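The Osska Weekender: one bag, one very damp trip

Okay, so I have a bag problem. My closet is basically a museum of "perfect" travel bags, and yet every trip I end up sitting on a suitcase in my socks, begging the zipper to be nice. Enter the Osska Weekender! It holds 34 liters, it cost me $100 on sale, and I took it to Stestonbridge in June for four nights with nothing else but a coat pocket full of snacks.

I walked everywhere, it rained on two of the days, and the bag got shoved under a train seat, a cafe chair and (sorry) a pretty sticky ferry bench.

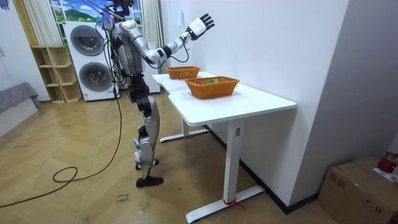 Packing it

It opens flat like a suitcase, which I love, because I am not a person who digs. One side has a mesh cover and the other has two straps that cinch down. I fit three pairs of pants, five tops, a sweater, flats, and my giant toiletry bag, and it still closed without any sitting. The shoe pocket is a bit of a fib though. My flats went in fine, but sneakers eat up half the main space.

The laptop sleeve is on the back and it's snug. My little one slides in, my husband's wouldn't go at all.

Carrying it

You get backpack straps that tuck away plus a shoulder strap. The backpack straps are great! I climbed all the way up to the old fort at Hemmin (589 steps, there's a sign at the top that brags about it) and my shoulders were fine, even if the rest of me was a puddle. The shoulder strap I hated. It slips, the pad slides around behind you, and the metal clip squeaks with every single step. I left it at home for my next trip and haven't missed it.
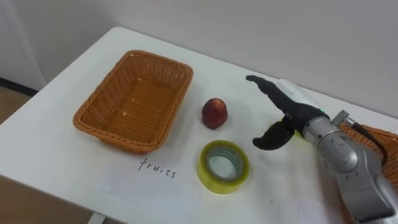
Rain and wear

The fabric did well in drizzle. In the real downpour on day three, a little water got in at the top zipper and I had one soggy sleeve. Pack a plastic bag for anything you care about. There's also a loose thread by the side handle already, so I'm keeping an eye on that.

Would I buy it again?

At the sale price, yes. At full price I'd look hard at the Zindton first, as it has a better strap and a real rain cover, but it's heavier and only comes in beige. I'm taking the Osska out again on 17th August, sneakers on my feet this time.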